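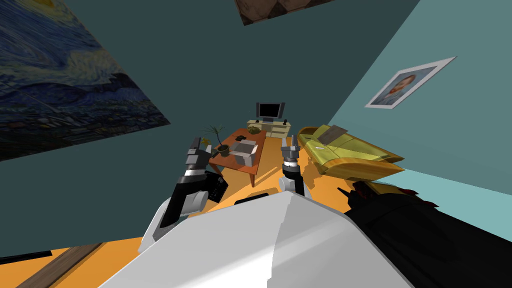 O técnico fechou a válvula do corredor, o quarto do fundo aqueceu e a sala ficou na mesma, escreve um leitor a propósito do nosso texto sobre piso radiante. A dúvida repete-se em várias mensagens e justifica voltar ao equilíbrio hidráulico dos circuitos.

Este sítio utiliza cookies para melhorar a sua experiência de navegação. Aceitar | Gerir preferências

Setembro | Redação técnica, boletim Putow

Num coletor de piso radiante, a água segue preferencialmente pelos circuitos de menor perda de carga, em regra os mais curtos. Sem regulação, um corredor recebe caudal a mais e uma sala com o dobro do comprimento de tubo recebe caudal a menos. Subir a temperatura de ida disfarça o problema e agrava o consumo. A correção faz-se nos caudalímetros do coletor, circuito a circuito, com todas as cabeças termostáticas abertas.
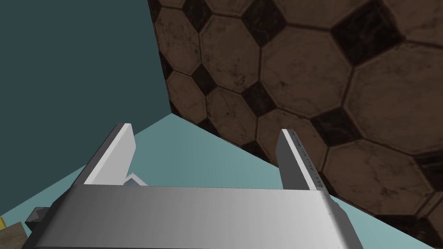 Imagem: Koyama / Divulgação

O cálculo parte da potência necessária em cada divisão e do salto térmico de projeto. Um circuito a 352 litros por hora, com salto de 5 K, transporta pouco mais de dois quilowatts. É um valor alto para um único circuito: convém verificar a perda de carga e, se necessário, dividir a zona em dois. Nos tubos de 16 mm, a perda cresce quase com o quadrado do caudal, pelo que pequenos excessos obrigam a bomba a trabalhar fora da zona de melhor rendimento.

No edifício de Tosbridge, a regulação foi feita numa quarta-feira e revista uma semana depois. A laje tem inércia, e ler temperaturas de retorno no próprio dia leva a corrigir o que ainda não estabilizou. A instalação dispõe de um depósito de inércia de 2.000 litros, que amortece os arranques da bomba de calor – mas não compensa um coletor mal distribuído.
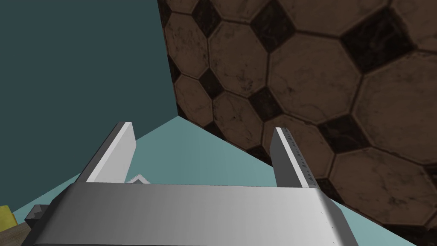 O consumo elétrico do mês anterior à intervenção foi de 1.607 kWh; o do mês seguinte, de 1.284 kWh. Os dois valores não estão corrigidos pela temperatura exterior e não devem ser lidos como poupança líquida. A comparação útil exige graus-dia, que a equipa de Tuston começou entretanto a registar.

Ordem de trabalho recomendada: purgar o ar, limpar o filtro, abrir todos os circuitos, fixar a bomba em pressão constante e só então ajustar os caudais, começando pelo circuito mais desfavorável.

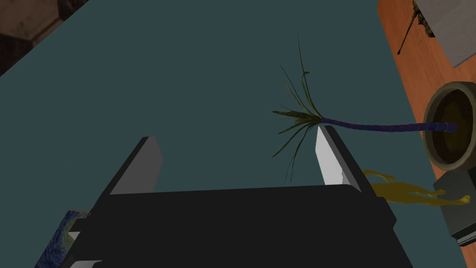

Ao alterar um circuito, os restantes deslocam-se. São normalmente precisas duas ou três passagens pelo coletor até as leituras deixarem de variar. Os valores finais devem ficar anotados na porta da caixa – com o comprimento de cada circuito, se for conhecido. Quanto à sala do nosso leitor, falta saber se o caudalímetro sobe com a válvula toda aberta. Se não subir, o mais provável é ar retido ou um atuador preso.

© Putow. Todos os direitos reservados. | Contacto | Voltar ao topo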